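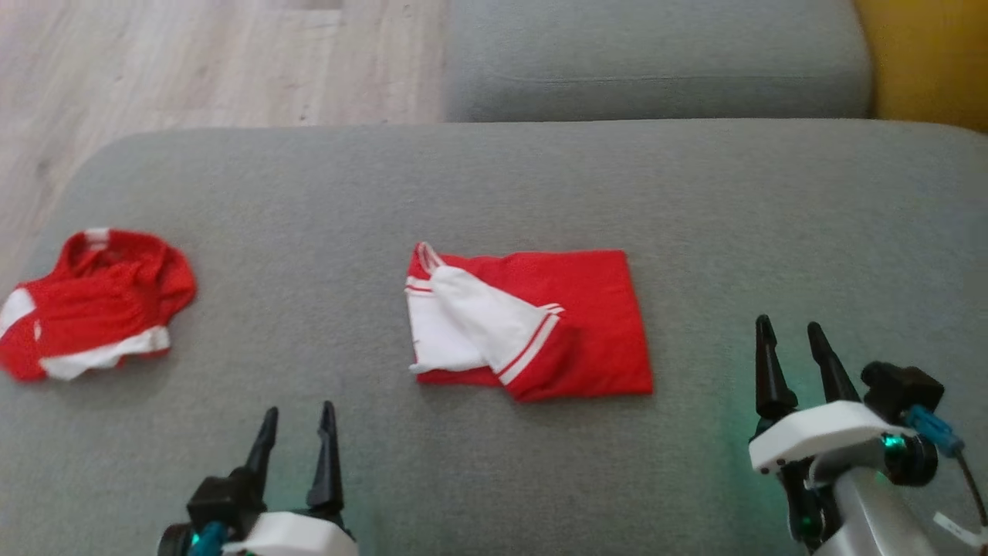

4.2 Storage and length of use

The survey drew 529 complete responses from households in Gurovham and Jalta. Respondents were asked how they stored knitwear between wears, how often they washed it, and how long they had owned the oldest piece still in regular use. Storage was coded as folded, hung, or mixed. A knit garment folded into a flat, compact bundle (Figure 5) was coded as folded wherever it was kept, including on furniture outside the bedroom.

Households that folded their knitwear reported a median of 8 years for the oldest piece. Those that hung it reported 7. The gap narrowed when we controlled for fiber content, as wool owners were more likely to fold. Washing habits explained more of the variation than storage did. People who aired a sweater and wore it again kept it longer in both towns, and this held across income groups.

Stretching at the shoulders was the most common complaint among those who used hangers. Pilling was mentioned at similar rates in all three storage groups. We did not ask about moth damage in the Jalta questionnaire, so that item is left out of the comparison.

Ownership time was self-reported and may favor pieces with sentimental value. The Jorik scale used for wear was also designed for woven shirts, and its item on collar fraying was dropped before scoring. Mending is treated separately in Section 4.3.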